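May 13, 2019. Wellport, pine-coloured table by the window wall

Carried on with the table top. Rochelle Holloway had asked whether the surface can stay as it is until August or whether it needs another going over before then. My view is still to leave it, with a bit of care over what gets put on it and how long it stays there.

Temperature not noted, the thermometer is at the other bench. Humidity 43 per cent on the dial by the door.

## Knots

Went over the top by hand with the lamp held low. The big reddish-brown knot is the one I was worried about in the winter. I ran a thumbnail round it and felt no edge, so nothing has lifted. The small dark ones feel level too. The straight line further up may be a glue joint or may be where two lengths of grain happen to meet. I couldn't catch a nail in it anywhere, and a strip of paper wouldn't go in. 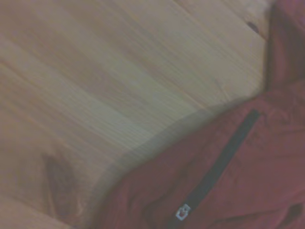 *Large knot, with the dark red cloth alongside.*

Pressed a bit of masking tape over the large knot, left it eight minutes, pulled it off. Some dust on the tape, no resin that I could see. Did the same on plain grain a hand's width away for comparison and the two bits of tape looked alike. Both are stuck inside the back cover.

No filler needed. Somebody had pencilled "fill?" on the underside and I have rubbed it out.

## Red cloth

The cloth keeps getting dropped on the table and left. I don't mind it for setting things down on, but it is a strong colour and the wood is pale. Rubbed a corner of white cotton on it dry, about twenty strokes: nothing. Damped the cotton and did the same again: faint pink, enough to see against a clean piece. So it will give up colour if it sits on a wet patch.

What I'd like from now on:

- Shake it out before it goes on the table. Grit under it will scratch faster than anything we put on top.
- Keep it off the surface if there has been a spill, until the wood is dry to the touch.
- Fold it and put it on the shelf at the end of the day. It is no use as a cover when it is crumpled, half the top is left bare.

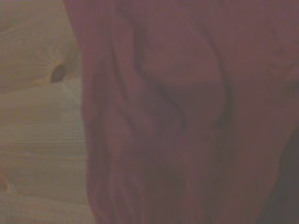
## Marks and rub test

Tried the Adurum soap on a patch at the back edge, 14 ml in a litre of warm water, wrung-out cloth, along the grain. It raised the grain slightly, so I went over the patch lightly with a grey pad once it had dried. Colour unchanged as far as I can tell in this light. Will look again in the morning before doing any more of it.

The top measures 1,096 mm along the front edge. I had a different figure in the old notebook and I think I had read the tape from the wrong end. The number here is the one to use if anyone orders a board to go over it.

For the rub test I used the reddish-brown wooden block, laid flat on the pale surface and pushed back and forth along the grain by hand with nothing on top of it. Then the same across the grain. No colour came off the block on to the table. There was a slight shine where I had gone across, and it went away with a dry brush. The block's lower corners want easing with fine paper all the same, they are sharper than they need to be.
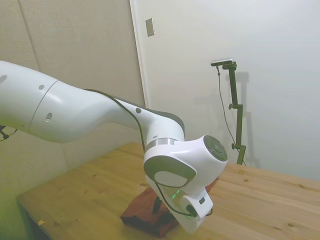

## To do

- Check the soap patch in daylight.
- Ease the corners of the block.
- Ask Honska for the price of a wax that doesn't yellow. Their last list had one but I can't find the page.
- Wash the red cloth on its own, then repeat the damp cotton rub.
- Rochelle to say whether the Lagos crate can be stood on this table or has to go on the floor. If it comes here I want battens under it.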